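Towel questions we get asked a lot

Can I bring towels that are a bit worn?
Oh, please do! Griddale takes in around 200 towels a month for the washing and folding room at Bickerstaff, and plenty of them have seen a few summers. A frayed hem is fine. Bleach spots are fine too - we've all got one of those at home.

Do dark towels have to be washed separately?
We ask that you do, at least the first couple of times. Korkor Gbeho runs our laundry and she has rescued a good many white bath sheets from a new charcoal one, so trust her on this and keep the grays with the grays.

How do I fold a thick one so that it stays folded?
Start on a big clear stretch of table, wider than you think you need. Shake the towel out, lay it down and work the bunched end flat with your palms before you make any fold at all. The fluffy kind hides its creases in the loops, so go slowly and start over if it gets lumpy. 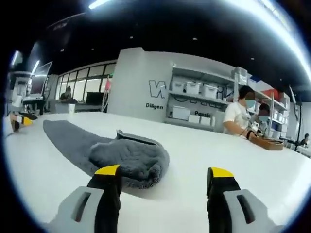 A dark gray towel on the white table, still bunched at the near end.

Thirds or halves?
Halves for hand towels, thirds for bath towels. Kaan Dönmez will argue for rolling, and you're welcome to roll at home.

When can I drop things off?
Any time after 2 in the afternoon, at the side door. Ring twice if it's raining, the bell is a little shy in wet weather.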